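I got to robot club late on February 12, 2021, with wet boots and a box of donuts, and the kids had already pushed all the tables together. We have 24 of them this year (students, I mean, not tables!) and it gets loud. The Preltham meet is coming up, and our team – they call themselves Nava, after a long and heated vote – still needs to get the reaching routine to behave. I love this stretch of the season, even when my head hurts by the end of it.

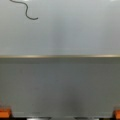
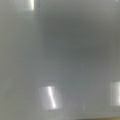

My own job in the club is mostly snacks and worrying, and lately I've been worrying about shine. I've been telling the kids that a plain surface can be harder for a program than a messy one, and they nod politely and go back to their donuts. But look at the bright streak slanting down that gray in the second picture, and try telling a computer it's only light! We have 56 more test runs on the list, and I've promised to bring something besides donuts next time.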